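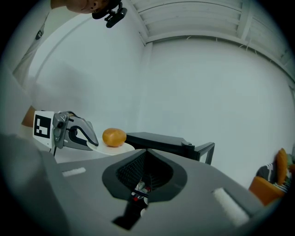
Slide 1. Fruit on a white plate, white table.

Good afternoon, and thank you to Cedden for the invitation. My name is Annick Després. My talk is called "After the Plate", and it is about the small work between the table and the dishwasher. I will speak for 18 minutes and leave time for questions.

(Wait for the people at the back to sit.)

I want to start with one plate and one fruit. When I show this slide, people discuss what fruit it is. Some say mango. Let them talk a little. What interests me is the plate. A plate on a table is easy. It lies flat, it has space on every side, and you can take it from where you like. When there is a fruit on it, you must first decide where the fruit goes.

Ask the room: where do you put it? In my experience the answers are the bowl, the counter, or "I eat it." All are good answers.

I began to collect such small decisions in February, when I helped to plan the shared kitchen at Gallside. We asked the people who eat there to write down each time they stopped and did not know what to do next with a thing in their hand. We received 271 notes. I read all of them, some of them two times because of the handwriting. Many were about forks. But the largest group was about things that travel with the plate: peel, napkins, a lemon half, a piece of bread, a whole fruit that no one wanted.

(Read the two notes on the yellow card. Slowly.)

"I had the plate and the apple and the door was closed."

"Where is the place for the thing that is not dirty?"

I like the second one very much. A kitchen usually has a place for dirty things and a place for clean things. A fruit which stayed on a used plate is between the two, and it needs a place too.

Next slide.
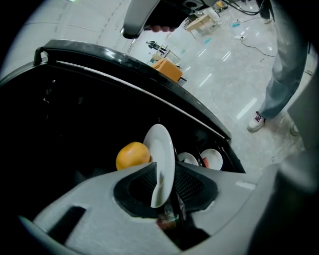 Annick Després

Now we are at the dishwasher. Give them a moment to look.

The door is open, a plate is upright, and there are more white plates farther back in the rack. And at the front there is an orange fruit. I would say a grapefruit, or something from the same family.

Do not explain too much at this point. People laugh, and then they tell their own story. In Gallside I heard about a spoon of honey, a phone, and a complete sandwich.

Points to make here:

The plate must turn. On the table it is flat, in the rack it stands on its side. So anything which is on the plate must leave before the turn. If the free surface is far away, people use the nearest one, and often that is the rack.

The wires are thin and dark and the inside is in shadow. It is not easy to see where a plate should stand, especially for a person who is tall and does not want to bend. A lamp over the machine helps more than a new rack. Vuvwood wanted first to sell us the rack. (Only say this if nobody from Vuvwood is here. Check the list.)

Small things go down. Look between the plates and you find a bit of red in there. I leave it to the audience to guess.

What we changed at Gallside: we put a shelf next to the machine, at the height of the hand, 700 millimeters long. It has a bowl on the left side for fruit and bread, and the rest stays free. Grajales made the shelf, and they made the edge round because I asked for it. It is wiped at the end of each meal. We tried labels also, but people did not read them and we took them away.

(If time is short, jump from here to the last slide.)

About cost I say only that the shelf was the cheapest item in the plan. If someone asks for the number, I can send it after.

Last slide has only my address. Say thank you to Cedden again. Remember that the room must be free at once after the questions, and take the yellow card back from the desk.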